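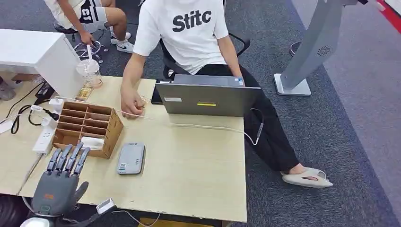

Robot hand at the desk, next to the organiser, with the laptop open for settings.

Leso cell - upkeep meeting
Dorkmont workshop, 25/03/2023
Present: Saeed Heydari (chair), Gholamreza Ebrahimi (minutes)

1. Last minutes
Agreed with one change: the spare hand is kept at Fistov.

2. Right hand
Fault 33 came up twice during the week, both times on closing the index finger. SH has checked the thumb and found no play. The hand had done 2,156 cycles at the last log entry. Agreed to re-zero the fingers at the start of each shift and write the offsets in the log. If the fault comes back, the hand goes to Akbari for a new finger drive.

3. Reach over the organiser
GE asked for more clearance over the dividers on the way to the back rows. SH will raise the approach height by two centimetres and run it at slow speed first. Organiser to be lined up again before each run - it shifts if knocked.

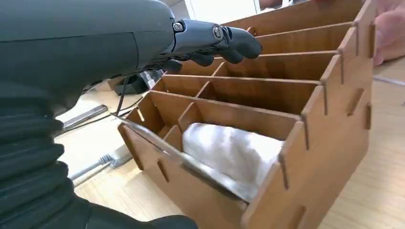
Item 3: fingers just above a divider, a person's hand resting on or holding the organiser's back corner.

4. Cables and sleeve
Cables under the arm hang too low. GE to fit two more clips and check that the wrist still turns fully. Sleeve to be looked over for splits at the same time.

5. Actions
SH - approach height, offsets sheet.
GE - clips, sleeve check, ask Akbari for a price.

Next meeting in April, date to be set by SH.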